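4.2 Tilt labels on part-filled pallets

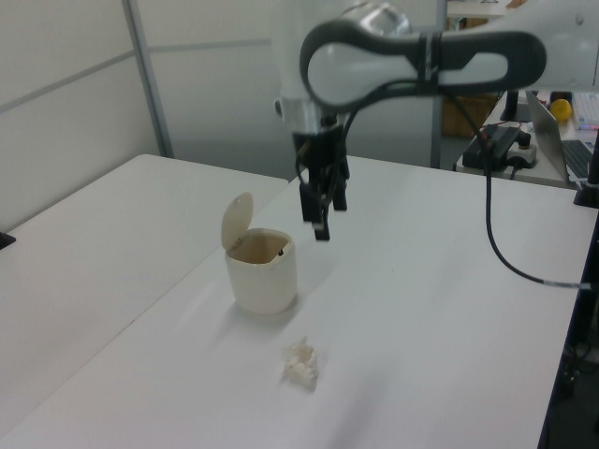 Figure 3. Robot arm and gripper above a small cream-coloured bin with its lid open.

I'll own up to a bias before I get into the numbers: I like tilt labels. They're cheap, a packer can stick one on in a couple of seconds, and anyone on the receiving dock can read them without training. What I wanted to find out in this part of the study was whether they still tell you anything useful when the pallet underneath is only half loaded, which is how an awful lot of mixed goods travel these days.

We followed 1162 pallets between the Naltisico warehouse and the Drollberg depot, all of them sent out by road (no rail legs, which I've kept for section 5). Every pallet carried two tilt labels, one on the tallest carton and one down on the stretch wrap near the base. I'd argued for a third label on top, but the packers at Naltisico pointed out that top faces get covered by the next load more often than not, and they were right, so we dropped it.

The first thing we ran into was sticking the things on straight. A tilt label put on a few degrees off is already part of the way to tripping before the lorry has left the yard! We tried a printed corner guide, then a cardboard square, and in the end went back to asking people to line the label up with the carton's printed edge. Cartons with no printing got the cardboard square. I wouldn't call this elegant, but it was quick and the packers kept doing it when I wasn't there, as far as I can tell from the photos in the dock log.

Then there's the wrap. Stretch wrap relaxes over a long trip, and on a part-filled pallet it has less to pull against, so the top carton can lean while the base stays flat. That gives you a tripped upper label and an untouched lower one. Early on I was writing these pairs off as faults. By April I'd changed my mind and started treating them as a result in their own right: the load had shifted, the pallet hadn't tipped. The dock staff at Drollberg had been reading them that way from the start, it must be said, and I should have asked sooner.

For comparison we also sent 100 pallets by way of Leltau, where loads are broken down and built up again on a fresh base. I'd expected more tripped labels there because of the extra handling, and I still think that's a fair guess, but 100 is a small group and the rebuilt pallets were wrapped on a different machine (a Dumlao turntable, set a good deal tighter than ours). So I can't pull the handling and the wrapping apart, and I'd rather leave the Leltau pallets out of the main table than pretend I can.

One practical point for anybody repeating this. Write the pallet number on the label itself, in pen, before it goes on. We kept the numbers on a separate sheet for the first few weeks, and matching labels to sheets afterwards ate up more of my evenings than the rest of the fieldwork put together. The readings from those weeks are included, but I've marked them in the appendix so you can leave them out if you prefer.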